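Search this site Type a word Go

How a robot hand opens a fridge

A fridge door is held shut by a soft seal with a magnet inside it. To open the door, you pull hard for a moment, the seal lets go, and then the door moves easily. People learn this when they are small. A robot arm has to be given the right tools for it, and engineers find the right tools by testing.

The tests in this article were done in August by a small team at the Warkmont workshop. The team wanted to compare two kinds of fingertip and two places to put a camera.

Parts of the arm

An arm is a row of stiff pieces joined by motors. The joint nearest the end is called the wrist. After the wrist comes the gripper, which does the job of a hand. Most grippers have two fingers that move together and apart. Cables carry power and signals along the arm, and they need enough slack for the wrist to turn.

Many doors have no handle that sticks out. The gripper must then work at the edge of the door, where there is only a narrow place to get hold. If it arrives a little too far to one side, it pushes against the flat part and gets no grip at all. 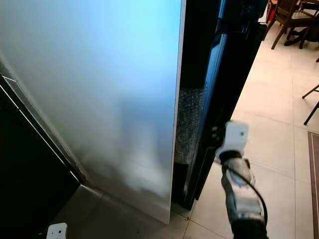

The gripper head against the tall black edge. The cable loops back over the forearm.

Two kinds of fingertip

The first kind, called Drudau, is hard and thin. It fits into small gaps, but it can slide on shiny surfaces. The second kind, called Surnum, has a soft cover. It holds shiny surfaces better. It is also thicker, so it needs a wider gap, and the cover wears out and has to be changed.

The word for holding without sliding is friction. You can test it yourself. Try to pull a cupboard door open by its edge with dry fingers, then do it again wearing a rubber glove.

Kirsten Dalsgaard ran 149 tries in all, using both kinds. She wrote down each one that went wrong and the cause. In 49 tries the fingers slipped off before the door moved. Most of those slips were with the hard tips.

Two places for a camera

A camera at the head of the robot looks at the work from further away. It sees the door, the floor and part of the arm. Its weak point is that the arm can block the view just when the fingers get close.

A camera at the wrist moves with the gripper and always looks past the fingers. It shows what is between them.
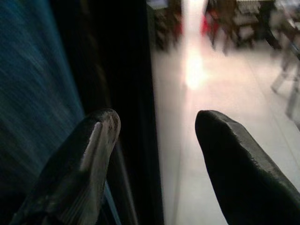 The wrist view has its own problem. When the arm moves quickly, near things turn into streaks. This is called motion blur. It happens when something moves across the view while the camera is still collecting light for one picture. Slowing the arm down helps, and so does a stronger lamp.

Bright floors and dark doors together are also difficult. A camera set for the floor makes the door look black. A camera set for the door makes the floor look white. Krešimir Zupan set the wrist camera for the dark side — the fingers mattered more to him than the floor.

Pulling along a curve

A door turns on its hinge, so its edge travels along part of a circle. The test door is 600 millimetres wide. If the gripper pulls in a straight line, it soon starts to twist the door or loses its hold. The controller, the computer that tells the motors what to do, must work out a curved path and correct it many times each second. It also has a limit on force, set at 80 newtons for these tests. Above the limit the arm stops.
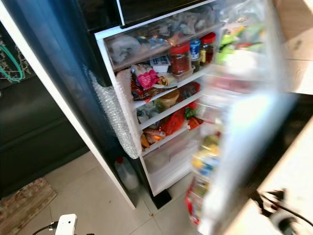

The fridge open, with two red-lidded jars on the second shelf. The blur on the right is the door.

What the team chose

The team kept the soft tips for doors and both cameras for everything. The controller uses the head camera to bring the arm near the door and the wrist camera for the last part. The hard tips went back in the drawer for jobs with narrow gaps.

Comments (3)

Tove Kjærgaard: My class tried the glove test. It worked on the shiny cupboard and made no difference on the rough one. Is that right?

Chun-hung Lau: Yes, that can happen. A rough surface may already give bare fingers enough friction, so the glove has little to add.

Bjarke Lykkegaard: What does 80 newtons feel like? My son is asking. He is eight.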